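Home | Projects | Reports | Staff | Contact

Noise from Suburban Heat Pumps at Night
Selina Reisinger and Pirmin Haslinger

Sound levels were logged at 15 houses in Ziklow during March. Each meter stood 1.5 metres above ground at the side boundary, with a foam windshield fitted.

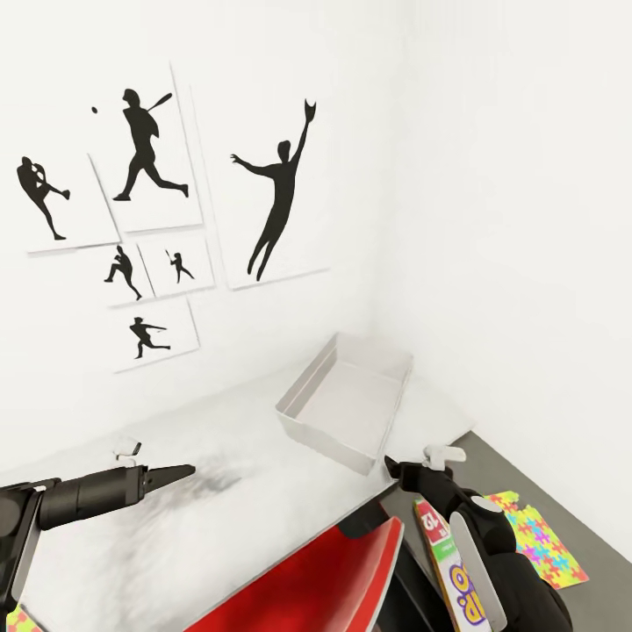

Readings taken in rain were discarded, leaving 1163 samples. Background level was the value exceeded 90 per cent of the time.
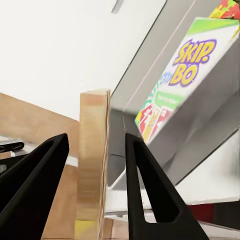
Levels fell with distance, but less than predicted where a brick fence faced the unit. Colour-coded plots are in Appendix B. 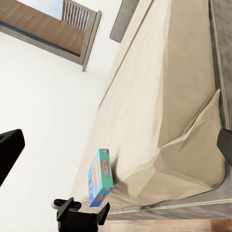
Department of Building Acoustics, Graltora

Defrost cycles were analysed separately. Supervisor: Ottilie Thaler.

Recent reports
Rainwater Tank Sizing
Kerb Drainage at Imhof
Timber Floor Vibration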